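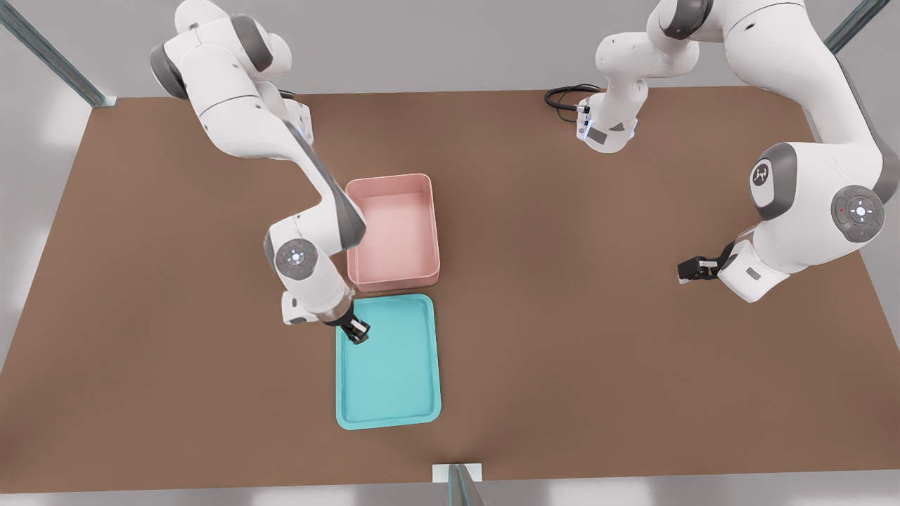
Wundham, Wednesday, June 19, 2024

From: Aba Amegashie
To: Lab Operations list
Subject: Re: Rejected potassium samples from the outlying clinics

Kobina,

Thanks for sending the numbers. I went through them with Benedicta yesterday and we think the two problems in your message are separate, so I'll answer them separately.

Kobina Wumbei wrote:

> Hello all,
>
> I pulled the rejection log for the outlying clinics going back to January.
> We received 1,998 chemistry tubes from them in that time and rejected 68
> for hemolysis. Most of those had potassium on the request. Buneden is the
> worst of the sites, and the afternoon pickup is worse than the morning one.
>
> The courier says the boxes are handled the same way on both runs. I asked
> the clinic and they say nothing has changed on their side either. Two of
> the patients have now been called back twice and one of them complained.
>
> Separately, the night shift has been releasing potassium results with the
> "slight hemolysis" comment, and the day shift has been holding them for a
> supervisor. We need one rule. Which is it?
>
> Also, does anyone know if we are still supposed to spin the tubes again
> when the gel barrier looks uneven? I was taught to do it at my last lab
> and I see people doing it here.
>
> Kobina W.

On the rejections first. I don't think it is the courier. Benedicta sorted the Buneden tubes by collector and by tube type, and the rejected ones are mostly from the afternoon walk-in session, where they draw through an IV catheter when the patient already has one in. Draws through a catheter hemolyze more often than a straight stick, and it gets worse if someone pulls hard on a syringe and then pushes the blood through the stopper into the tube. I called the clinic and they confirmed they use syringes for some of these. They did not think of it as a change because they have always done it. What is different is that the walk-in session got busier in the spring.

Kofi Ankrah has agreed to go out there and spend a session with the collectors. He will take the transfer devices with him, and a box of the smaller-volume tubes, which have less vacuum and may help. Please don't send the clinic any more emails about it until he has been. They have had several from us and the advice in them did not agree.

The morning run is not perfect either, but the rate there is close to what we see from our own wards, so I would leave it alone for now.

On the comment. The written procedure is the one on the Flurklow server, version 2, and it says to go by the hemolysis index from the analyzer and to ignore what the tube looks like. Below the lower cutoff, release with no comment. Between the two cutoffs, release with the comment, except for potassium, which is held. Above the upper cutoff, reject and ask for a new sample. So the day shift is right about potassium and the night shift is right about everything else. I can see how it happened, because the printed copy taped to the bench is the old one and leaves out the exception. I have taken it down. If you have your own printout in a drawer, please throw it away.

A held potassium does not mean it waits until morning. Call the on-call supervisor. If the patient is in the emergency room or on dialysis, call the requesting doctor as well and tell them a new sample is needed. Write down who you spoke to and the time.

On spinning again: please don't. Once a gel tube has been spun, a second spin can push fluid that has been sitting with the cells up past the barrier, and the potassium comes out falsely high. If the barrier looks bad, pour off what you can into a labeled secondary tube and check it for fibrin. If you can't get enough, ask for a recollect. A few of our high results may come from this, and we have no way to find out which, because the second spin is never recorded.

Kobina Asante asked me in the hallway if the same rule applies to the plain tubes from Zhuravel. Those have no gel, so the question is different, but they should be separated as soon as they arrive, and after that the cells should be thrown out. I will add a line about it to the next version.

Two requests before the end of the month:

Night shift, please start writing the collector's initials in the rejection log. The column is there and has been empty on most pages.

Everyone, read the procedure on the server and sign the sheet in the break room. It takes about 10 minutes. Benedicta has the sheet if it isn't on the board.

I am out Friday. Questions about the index cutoffs can go to Benedicta, and anything to do with the clinic visit should go to Kofi.

Aba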